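Went to the open day at Tivow on Monday, August 18, 2025. They do automation for small warehouses and parts suppliers. I had 12 pages of questions from work and got through maybe half. Posting my notes as a thread.

Background: I run receiving for a mail-order parts business. We have 745 bin locations and most of the picking is done by hand. My boss wanted to know if a robot arm could take over any of the mixed bins, so I drove out to look.

Sign-in was quick. They hand you a badge and safety glasses and put you in a group. Our guide was Ingeborg Reuter, who works on the gripping side. She talked fast but she answered what she was asked.

First stop was palletizing. Same box, same spot, all day long. It works fine and I have seen it at other places, so I didn't take many notes. If you ship one size of carton you probably want to look at that before anything else.

Second stop was conveyor sorting by barcode. The scanner tunnel is made by a partner company called Ranmont. Good machine, too long for our building. I measured off the floor plan when I got home and it would block the east dock door.

Third stop was the one I came for, bin picking. A big arm over a deep metal bin with a few unrelated things in it. The items don't match each other in shape, size or surface, and that's close to what our returns look like.

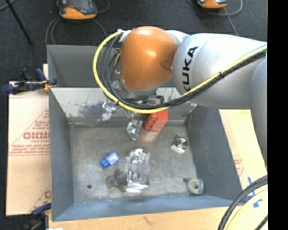
KUKA arm over the mixed bin at the third stop. The clear package is near the middle of the floor.

I asked about the clear package first. Reuter said transparent packaging and shiny metal are the two things customers ask about most, and both are hard for cameras because of the glare. Half of what we stock comes in clear bags, so I wrote that down and underlined it.

Somebody in the group asked how the system knows what each object is. Her answer was that for a lot of jobs it doesn't have to. It looks for a place to grab, and the identifying can happen later at a scan station. For returns that would not be enough for us - we need to know what it is before it goes anywhere.

I asked about the bin itself. Worn metal is OK, she said, but reflections off the floor and walls can be mistaken for part of an object. They suggest testing with the bins you already own before you buy new ones. I liked that answer since we have 200 of them.

Next question was what happens when two things are touching. She said the usual approach is to try the easier item first and look again after each pick. There is also a nudge move to separate things. She would not give a success rate for parts she hasn't tested, and I think that's fair.

Cables were my own question. On an arm that size there's a lot of cable running down to the wrist, and our maintenance guy wanted to know who replaces it. Cable checks are in the service contract, replacement is billed separately. He won't love that.

Talked to Waltraud Hollmann from sales after the tour. No price list. They want samples first - you send 50 items, they run them for a week and send back a report with video. The test is free if you pay shipping both ways.

She also mentioned a smaller cell called the Roron, meant for lighter items. It wasn't set up that day so I can't say anything about it. She's sending the spec sheet.

Things I forgot to ask: noise level, how much floor space the fencing takes up, and whether the night shift can restart it without calling anyone. Emailed those this morning.

What I'm telling my boss: skip the conveyor, send the samples, and make sure plenty of them are in clear bags. I'm packing the box on Thursday. Will add to this thread when the report comes back.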